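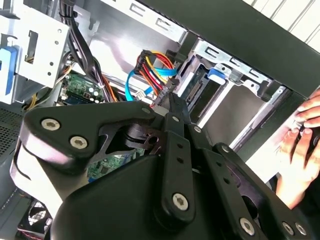 March, bench notes, desktop refurb

Started 9:40. Carried on with the Parndale towers from the Pettigrew office. The one open on the bench is tag 338, came in with the note "shuts off by itself, no pattern." Side panel off, power cord pulled, held the power button in for a few seconds before reaching in.

Inside it's the usual layout for these. Gray metal drive cage with the blue plastic release tab, and the black power cables coming down next to it in one thick bundle. Whoever built these left the bundle long. On 338 it had been tied with a single twist tie and the rest left to sag. I don't think that caused the shutoffs, but it doesn't help the air move and it makes every job in there slower.

Order of work, so Junpei can follow it on the next one:

Drive cage first. Press the blue tab and hold it while you slide the drive out. Don't pry at it with a screwdriver, I snapped a tab on 154 that way and we have no spares. Unplug data before power, the power plug is stiff and you want the room.

Cables next. Cut the old tie, pull the unused leads back toward the supply, fold them once and tie in two places. Keep the fold clear of the cage or the drive won't seat again. Took me two tries.

Dust. Brush and vacuum only. The compressor line is still spitting water — Edgars Venckus has it on his list.

Memory out, contacts wiped, back in. One stick was not fully down at the far end. Could be the whole fault. I would like it to be, but I changed two things at once so I can't say.

Closed up the cables, left the panel off, powered on at 11:15. Posted first time. Ran the Ronon load test with the fan at default. Still up at 12:20, stopped it for lunch. Started again at 1:05 and left it going.

2:50. Still running. Fan has a slight tick at low speed, gone once it speeds up. Not replacing it yet.

Junpei Honda asked if we should swap the supply anyway, given the complaint. My view is no, not until it fails here in front of us. We have 3 good supplies on the shelf and 566 is certain to need one, its own is dead. If 338 drops out overnight I'll change my mind.

Parts: ordered cable ties (the narrow ones) and a bag of case screws from Ornaritz. Please put loose screws in the magnetic dish and not on the mat — I found one under a board again.

To do next:
338, check the test log in the morning, then panel on and label
566, supply swap, same cable routing as above
154, find a donor cage or a way to hold the drive without the tab
Ask Pettigrew whether they want the old drives back or wiped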